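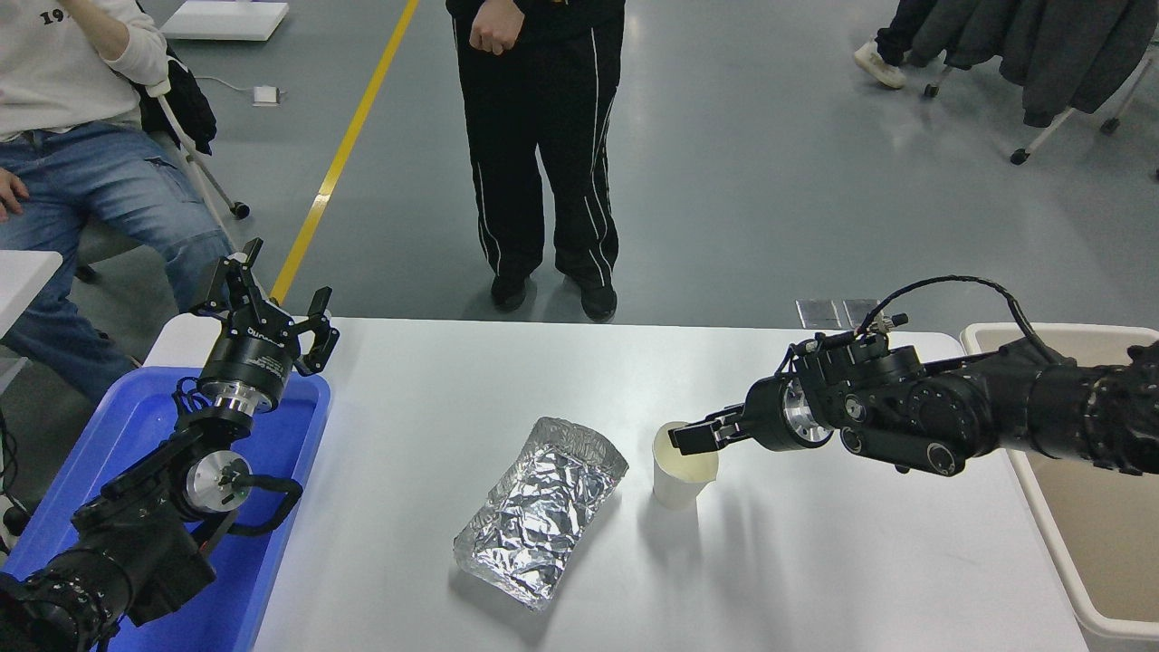
Hi all, I'm as sad as anyone that Ikevari are letting Hosseinzadeh go on loan to Brernmont — he played 170 matches for us! I read the news twice over lunch, with the foil still wrapped up on the white table and a paper cup beside it, and I still think the boy needs games.

Afshin Ranjbar wrote:
> Seven goals from left back and we loan him out?
> Rimetti had better be good in May.

Oh Afshin, give Rimetti a chance, he's only just got here.

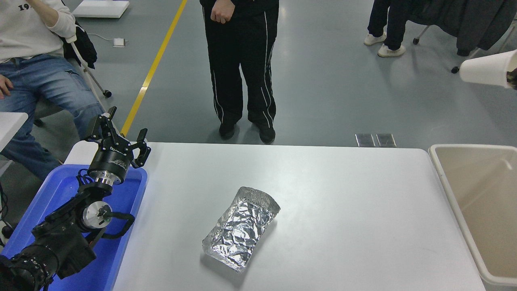
Foil package, table.

Warmly to you all,
Pouran Ebrahimi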